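We use cookies to improve your experience. By continuing you accept our cookie policy.

Review: Vurkia chore software, household pack

Last updated: September

Quick one, typing this between jobs. Short version – can a robot do your chores yet? Some. Slowly. Would I pay for it? Not at the current price, no.

What I was reviewing: the household pack from Vurkia, version two. It's software, not a robot. You bring your own humanoid, you load the pack, it's meant to handle tidying, sorting and putting away. Subscription is $594 a month for one machine. There's a bigger shop-floor pack at $1,169 which adds bin picking and shelf restocking. Didn't try that one properly, had an hour with it at the end of a long day, so no score.

Setup was better than I expected. Version one took me most of a weekend and a lot of swearing. This time I was going before lunch. The manual is still bad, half the colour photos are too dark to read and page nine refers to a menu that isnt there. Support answered in the afternoon. Fine.

On to the chores. I started with the simplest thing on the list, a basket on a table. Anyone's kid can do it.

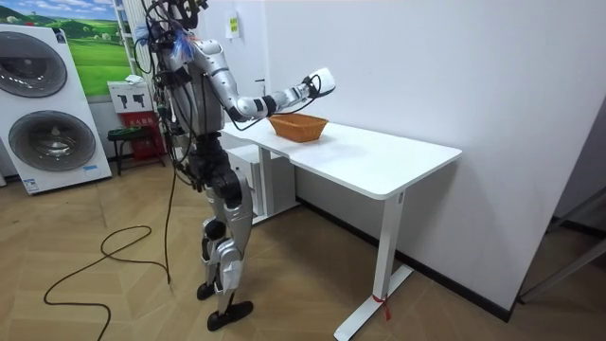 Hand over the basket, palm down. Washer-dryer on the left.

Reaching is good now. Really good. Arm goes out, hand goes over the table, no dithering, and it slowed down near the rim every time I ran it. Version one used to come in hot and shove things along the tabletop. I ran 200 pick and place goes over the whole review and kept a tally, mostly because the sales page quotes a success rate and I wanted my own. Mine was lower. Not miles lower. Soft things were the worst, socks especially, it pinches one and drags two.

Cables though. If your machine runs on a tether like the one I used, plan the floor before you plan anything else. The pack has no idea there's a power lead behind it. I had to keep stepping in and moving it. In a real laundry with a dog and a toddler, forget it.

Also tried the rival, Steltell, for a comparison. Cheaper, faster, rougher. Good at towels (flat ones). Hopeless at anything smaller than a mug. If all you want is towels moved from one spot to another, get Steltell and save your money. Baseo do a rental deal on it as well, worth asking them what the minimum term is becuase they don't put it on the website. 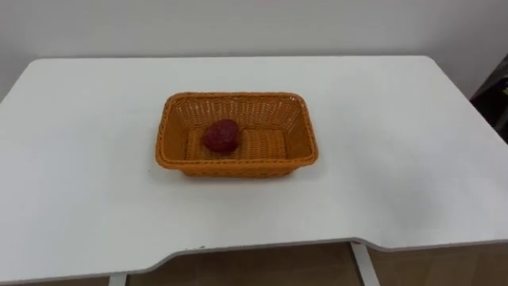
Vurkia's big claim for this version is sorting, meaning it decides what belongs where without you naming every item. Mixed feelings. With one thing to think about it does well – a lone dark red lump in an orange basket on a bare white table is as easy as sorting gets, strong colour, nothing overlapping, loads of clear space. Give it that and I've got few complaints. Give it my actual kitchen bench, with mail and a half-eaten banana and three chargers, and it stalls. Stands there thinking. You end up clearing the bench so the robot can tidy it, and at that point the chore's done.

Speed. Slow. I can empty a basket in the time it takes to line up on the first item. If you're out all day maybe you don't care. I was in the room and I cared a lot.

Noise is OK. Fans mostly.

Shop floor, from my one hour: repetitive stuff in a fixed spot looks closer to ready than anything in a house. Same bin, same shelf, same light. A mate's warehouse runs Meesuk arms on a line and they're bolted down and dull and they get through the work. Humanoids aren't there. Wheels or a bench arm would do most of what I tested for less.

Good: setup, reaching, support
Bad: clutter, socks, price, the manual

Score: 6 out of 10. Would be a 7 if they dropped the monthly by $200. I'll have another go when version three is out, they're saying it handles drawers.

200 shares | 14 comments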